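Robot Picking, Session 7: Choosing a Grasp
Rerkix Lab course notes

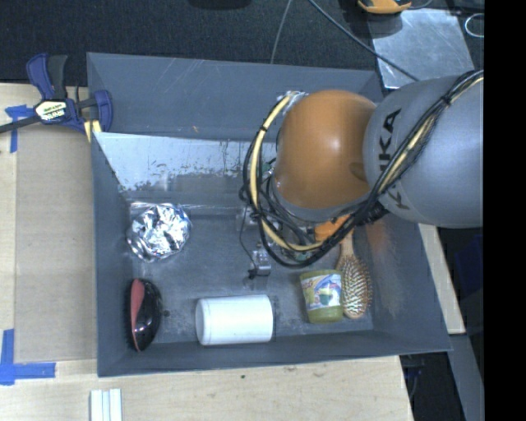
Fig. 1. The KUKA arm reaching into the grey bin. Foil ball and black hairbrush at the left, wooden paddle brush nearer the arm.

Today we get to the fun part - grasping! Work in your project teams and plan for the brush first. Where would you take hold of it, handle or head? Then try the foil, where every crease throws back light and the depth data can get wonderfully messy.

Each team gets 100 attempts. Log every miss too, with the grasp angle. Bring your logs to the next session.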